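4.2 Recording a demonstration set

Before you start, check that the wrist camera lens is clean and the Banov recorder shows a green light. A full set for one task is 500 episodes. Split it between at least 2 operators.

1. Put the rack and dishes on the table. Move the rack a little before each episode.
2. Open the gripper fully and bring the arm to its start pose over the table.
3. Press Record and wait for the tone.
4. Guide the arm to one dish, close the fingers, lift, and set the dish down on the open part of the table.
5. Press Stop, then mark the episode Keep or Drop.

Note: Keep the room lights the same within an episode. Between episodes you can change them - shadows on the table are fine and do not need to be removed.

Caution: Keep hands out of the arm's reach while the record light is on. If the arm stalls, press the red stop button first and mark the episode Drop afterward.

Start pose, wrist camera view, fingers open:
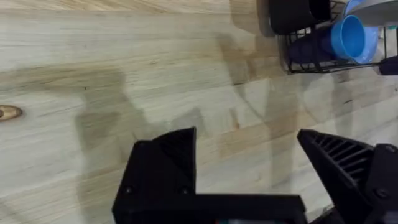 Should I delete an episode if the gripper misses on the first try?

Keep it if the operator recovers and finishes the task in the same take. Drop it if the dish falls or the arm has to be reset by hand.

6. After every 4 sets, copy the data to the Pudlow drive and clear the recorder.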